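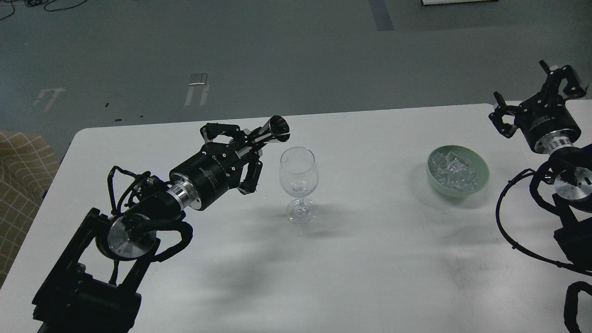
4. Setting up the drinks table

Do this before guests come in. Table wiped and dried first – a damp top leaves rings.

4.1 Wine glass upright, well in from the edge. Hold it by the stem. Check the rim with a fingertip for chips, gently. Chipped ones go in the glass bin, not back in the Sterkmont crate.

4.2 Ice in the shallow bowl, towards the back of the table. Fill it just over the rim and no more, it slides.

4.3 Leave a hand's width between bowl and glass. More if you have room.

4.4 Ice into the glass only when someone asks. Two cubes for a spritzer, none for red. Lower them in, dont drop them – thin bowls crack.

4.5 Pour 200 ml at most. Stop at the widest part of the glass.

Note: ice keeps longer if the bowl has been in the fridge first. Tip out the melt before topping up.

Caution: never scoop ice with a glass. If one breaks anywhere near the bowl, throw the whole lot of ice away and wash the bowl. Clear glass in clear ice, you will not see it.

Caution: concrete floors get slippery. Pick up fallen cubes straight away.

Spare glasses: see page 102. If any are missing form the crate, tell Soledad Aranda before 4 pm.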